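Paper forms at Tramuvus: what changes in March
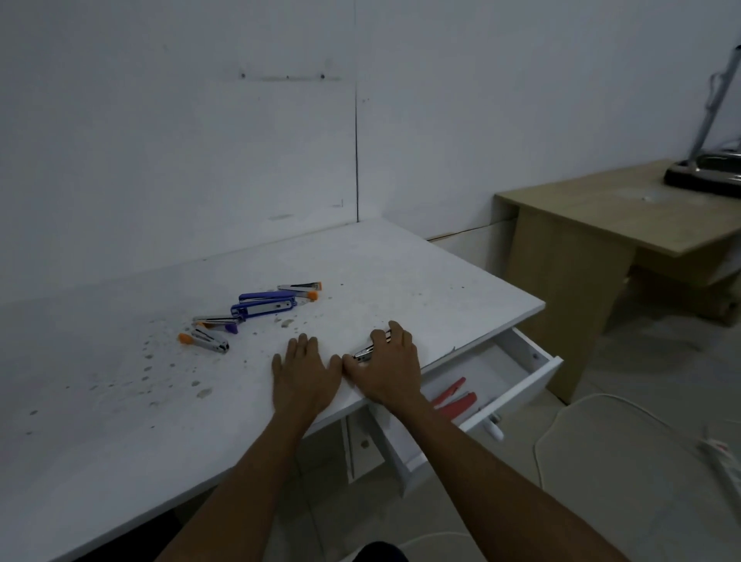

From March the members' office will accept the yearly renewal in two ways, on paper or by the online form. Many of you wrote to us that the online form alone was too difficult, especially for the older members in Grisov and Lau, and we have listened. The paper form is now shorter, only 3 pages, and it should be stapled once in the top left corner before you hand it in. A small stapler like the silver one in the hand is enough for this, and there will be several at the desk for everybody to use. Please do not use glue or tape, the scanner does not like it.

Last year we received 2,451 renewals, and roughly 84 of them had to be sent back. The most common mistake was a missing signature on the last page. The second was an old address, so please check it also if you think that nothing has changed.

Rohani Menon will be at the Pelter branch every Monday afternoon to help with filling in the form. You do not need an appointment, but bring your member card and, if you have it, the letter from last year. For families it is possible to renew together - one form, but each adult must sign.

Questions about payment should go to Rizal Siregar and not to the branch desk. He answers usually within two working days. The fee stays the same as before, and members who already paid in advance will get a short confirmation by mail.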